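"The arm did what the log told it to do"

A dishwashing robot dropped its load in a test kitchen in Mallden in May. The lead engineer at Stilell, the small company that built it, agreed to talk about the fault on the condition that we kept to the technical side and left names out. We spoke in the company's workshop, with the arm parked and its power off.

The machine is called Brona. It is a single arm on a rail, meant to pick up dishes from beside a sink, wash them and set them down on the drainboard. By May it had done 3,179 pick-and-place cycles in the test kitchen, and the team had started leaving it to run with one person in the next room.

"We were comfortable," the engineer said. "I would say too comfortable. The numbers had been good for weeks."

The fault came at the end of a morning run. Brona picked up a steel tray, swung toward the drainboard and opened its gripper 13 centimeters too early. The tray hit the edge of the counter and went to the floor. The arm then carried on. It lowered an empty gripper to the drainboard, logged a good placement and went back for the next item, a glass bowl, and dropped that too.

The second drop is the one the team worries about. "A dropped tray is a bad day for the tray," the engineer said. "But the arm didn't know it had dropped anything. There was broken glass on the floor and it was still swinging over it at full speed. The operator came in because of the noise and walked straight toward it."

The operator hit the stop button by the door and was not hurt. She was wearing shoes, and the company has since made that a written rule.

It took the team some 15 hours of work to find the cause. The first suspect was the gripper, a part supplied by Paiva, and it was taken off and tested on a bench. It held everything they gave it. The wrist camera was next, and it was clean and in focus. What they found in the end was in the height estimate. The arm judges how far it is from a surface partly by depth readings, and polished steel gives poor ones. Light bounces around inside a basin and comes back as a surface that isn't there. The software was supposed to throw those readings out. An update the week before had loosened the filter to make the arm faster.

"So it saw a drainboard hanging in the air," the engineer said. "It put the tray down on it, very gently."

And the placement log? "The log recorded that the gripper had opened at the target height. It never checked that there was something under it. That was a design choice, and I made it, early on, when we only had plastic cups."

Stilell has put the old filter back. The gripper now has to feel contact from below before it opens, and if the load vanishes at any other moment the arm freezes and sounds a buzzer. The door to the test kitchen has a switch that cuts power when it opens. The team ran 216 cycles on the new setup with nothing breakable in the kitchen. There were two freezes, both of them false alarms.

The engineer is not bothered by false alarms. "I can live with an arm that stops too often. I'll fix that later."

The company has also gone back to watching people work at home sinks, most of them nothing like the test kitchen. They have tile, clutter, hard light on the steel and very little room to put anything down. The engineer thinks the first version was built around a sink that was too tidy.

"People put a hand down and feel where the edge is," the engineer said. "They do it without looking. We had left that out."

The arm goes back to glass next, one bowl at a time, with someone at the button.

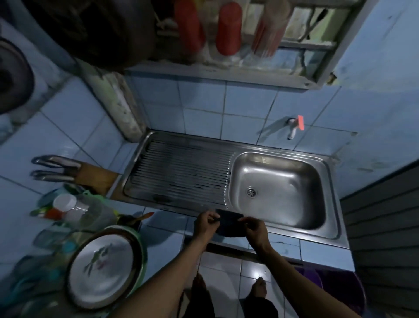
Handwork at a steel sink set in a blue-tiled counter, with the ribbed drainboard to the left of the basin.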